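Refinishing notes, 2023-07-14. The tabletop got its second coat of Viklund hardwax oil. Sanded to 180 with the grain, dust off, thin coat, buff after 20 minutes.

The color still shifts between pale tan and orange-brown along the boards. I left it — stain would have flattened the grain.

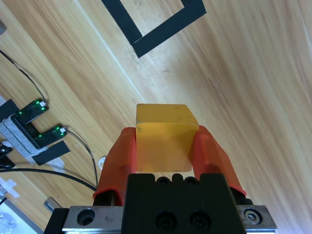
Black tape goes on only after a full cure. Mared Harries lifted a corner of hers at two days and the finish came with it.

Painted wooden blocks: same rule. Wait up to 2 weeks.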